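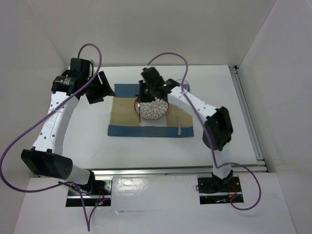 Table-setting task, two-arm station, student robotics program.

The Tagle student robotics program is pleased to share an update on its fall term project. Posts follow in this thread. (1/7)

The assignment asks each student team to have two robot arms set a place for one person: placemat, plate, napkin, glass and cutlery. The project is named Kunis and is open to all students who have completed the introductory course. (2/7)

Students began in November by guiding the arms by hand through each step. Their recorded runs now total 892. Every run is reviewed by a second student before it is accepted, and the reviewer's notes are kept with the recording. (3/7)

We use cookies to improve your experience on this site. By continuing to browse, you agree to our use of cookies. Accept | Manage settings

The plate has received the most attention this term. A round rim gives the fingers little to hold, and teams were asked to write down their approach before trying it at the station. Glassware was introduced later, once a team had passed its plate review.

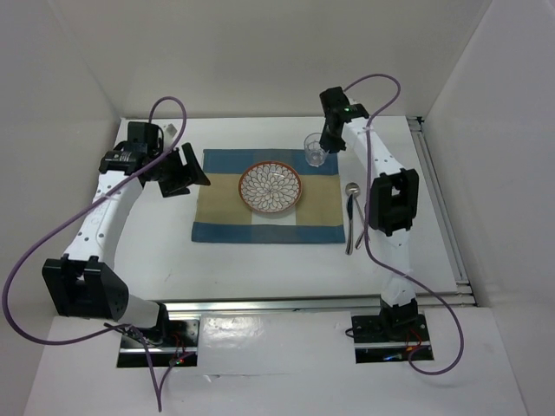 Cutlery remains the hardest part of the assignment. Thin handles lie close to the tabletop, and a small error in height means a missed pickup. Teams may choose which arm handles each piece, provided the choice is stated in the plan. (4/7)

Station time is booked in blocks of 90 minutes, with no more than 2 teams per day. Teams are reminded to return both arms to the rest position and to log any loose cable or screw before leaving. (5/7)

The program thanks Catarina Correia, faculty adviser, for leading the weekly review sessions, and our partners at Romatska for the loan of workshop space during the term. (6/7)

Written reports are due by 2024-12-31 and should be submitted through the Dedusum student portal. Reports must include the team's plan, a list of failed runs and one proposed change to the task for next term. Late reports require the adviser's written approval. (7/7)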